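The Workshop at Irnach: Small Things on the Marble Table
Photos and words by Lingyun Bai
Posted 2018-07-15 | 3,317 views

Welcome back to the gallery, and thank you for being patient with me while I sorted through everything. My last page was all hallways and windows, and so many of you wrote to ask what the tables look like on a working day that I felt I had to go back in and do it properly. I'm glad I did. I have been hanging around the workshop at Irnach for seven years now, and I still find some corner of it I've walked past without looking.

I should say a word about the table itself, because it gets more mail than anything else I post. The top is white with a beige vein running through it, in a marble pattern, and I can't tell you how much nicer it is for looking at small objects than the old green board we had before. Anything you set down on it shows up. A washer, a pencil stub, a crumb from somebody's lunch – there's no losing it. The old board swallowed screws whole, and I spent one long afternoon in November on my knees with a flashlight looking for a spring that was sitting right in front of me the whole time.

It's also a pleasure to lean on. People who come in to talk for a minute end up with an arm on the table and stay for an hour, and I have done plenty of that myself.
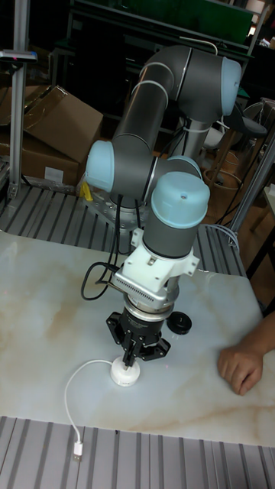

Cables are the other thing I could go on about all day (my family will confirm this). I have a weakness for the thin white kind, the ones that never quite lie flat and always wander off toward the nearest edge. You can coil one up as neatly as you please at night and by morning it has its own ideas. At home I keep mine in an old cookie tin from Kang, the little shop at the bottom of our street, and every time I open the lid they come out in one big nest. I've tried twist ties, I've tried rubber bands, and I've tried those little fabric straps that you can never find the second one of. The tin wins every time.

Small round things are a close second. There is something friendly about an object that fits in the palm, with no corners on it, and I'm forever picking them up and turning them over to see what's underneath. White ones, black ones, flat ones, fat ones. My grandmother kept buttons in a saucer by the sewing machine, and I suppose it started there. She would let me sort them on the kitchen table by color and then mix them all up again so I could have another go.

A few people asked about tidiness, so let me answer that here. No, I don't clean up before I take pictures, and I have been asked very kindly by the folks at Inov, who share the building, whether I might like to! But I think a workshop ought to look like a place where people are in the middle of something. The background is half the fun for me. I like a bit of clutter behind the thing I'm looking at, the same way I like hearing dishes in the next room while I read.

For anyone wondering about prints: I had 500 postcards made up from the earlier galleries, and there is still a fair stack left in the drawer by my desk. They come in packs of 7, mixed, and I'm afraid you can't choose which ones you get. If you're anywhere near Gostanau you are welcome to stop by and save yourself the stamp. I'm usually in after lunch, and there's coffee if you don't mind it strong.

Next on my list are the shelves, which I've been putting off because the light back there is so dim by the time I remember to bring the tripod. After that, the coat hooks, by request. Keep the letters coming, and do tell me which corners you'd like to see – I read every one, even if it takes me a good long while to write back.

Lingyun

Filed under: Workshop, Tabletops, Everyday Objects
Previous gallery: Hallways and Windows
Next gallery: Shelves (coming soon)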